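The Grikamton Box

My sister swore the old computer was haunted. It had run the front desk at our mother's motel in Batow for 14 years, and every night at closing time it would hum the same two notes — low, then lower — even after you shut it down. When Mom sold the place, the buyers wanted the beds, the ice machine and the ugly lamps. They did not want the computer. So I drove it home to Grikamton, 63 miles with it belted into the passenger seat like an aunt.

I'm no expert. I fix toasters and I once fixed a church organ by kicking it. But I had a free evening and a decent screwdriver, so I laid the tower on its side, took the panel off and went in. 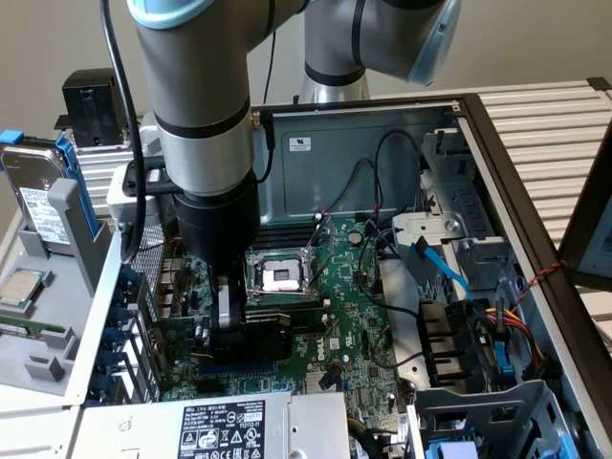
I don't know what I expected. A mouse, maybe, or the spare key to room 7 (we never did find that key). What I got was a green Dell board, a bright blue cable, little bundles of yellow and red and black wire, and that flat coin battery, the kind that keeps the clock going when everything else is off. I looked at the battery for a long time. All those years of guests checking in late and leaving early, and it had been in there minding the time.

I called my sister and held the phone near the case.

"Anything?" I said.

"Is it plugged in?"

"No."

"Then hush," she said, and we both hushed.

My refrigerator clicked off. A truck went down Revholm Road. And then I heard it, low, then lower, and my sister made a sound I hadn't heard out of her since we were kids sharing the cot behind the desk.

"Closing time," she said.

I checked the stove clock and she was right, to the minute. So I told the computer good night, the way Mom always did, and went and locked my front door.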